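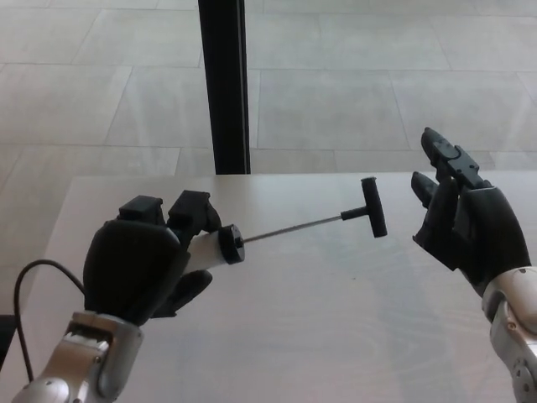 Ghorbani told us in her second interview that the repair lists at Skarkent were never meant to be read by outsiders, and that a blank line usually meant a job had been passed on by word of mouth. We kept this in mind when coding the entries.

4.2 Hand tools in shared workshops

The Skarkent lists hold 2,126 entries, of which almost 1,000 name a tool. Figure 4 shows a tool with a T-shaped handle. Entries that gave only a nickname were coded as "unclear" and left out of the totals. Haugland coded the January entries a second time, and the two sets of codes differed mainly on borrowed tools. The Tamuno lists were shorter and had no column for the borrower, so we report them separately in Section 5.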